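Food Claims and Labels
Handout 2: Reading a produce promotion

Most of what shoppers know about leafy greens comes from people selling leafy greens. Keep that in mind through this unit. The sellers may be right, but the wording was picked to move a crate before it wilts.

Start with "nutrient dense." In ordinary shop copy the phrase rarely comes with a number. Dense compared to what? A raw leaf is mostly water, so per calorie nearly any green looks wonderful, and per forkful the ranking can change. Always ask which measure is being used. If the card doesn't say, write "no basis given" in your notes and move on.

Next, "superfood." Treat it as decoration.

"Local" is worse, because it sounds like a fact. The Wonorthorpe market leaflet from July calls its chard local and never mentions a distance. The Stumville co-op uses the same word for spinach that traveled 379 miles. Neither one is lying, exactly. Bring both leaflets to section.
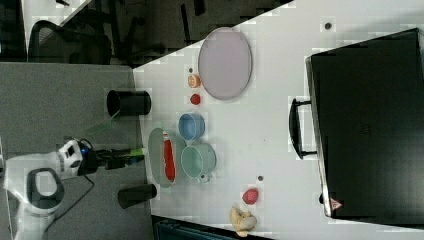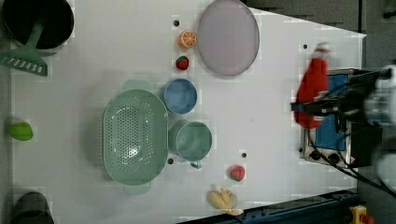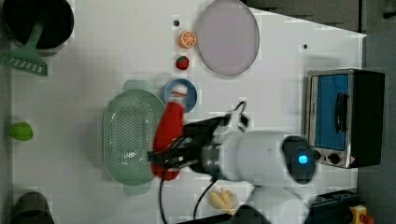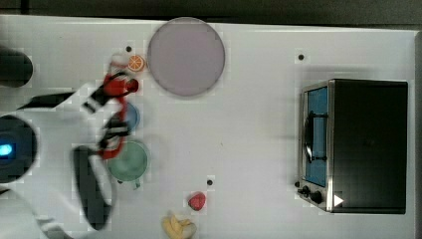 White tabletop, four views. An oval colander is at left in the second and third.

Now cooking claims. The Gellance recipe card says its kale mix "keeps its crunch" after 14 minutes in the pan. I doubt it. Crunch depends on cut, heat and how crowded the pan is, and the card gives none of these. It also says steaming "locks in" vitamins. Steaming usually loses less vitamin C than boiling does, which is a fair point in its favor, but less is a long way from locked.

Storage claims need the same treatment. "Fresh for days" has no number in it. "Crisp for 24 hours" does, and could be checked, if we knew the temperature and who decides what counts as crisp.

For section: choose one claim from the Lapiņa seed catalog, greens pages only. Copy it word for word. Underline anything that could be measured, then say what you would need to measure it. One page, typed. Do not tell me whether you like kale.

Reading: the labeling chapter, skipping the sidebar on detox juices. We get to those in Handout 3.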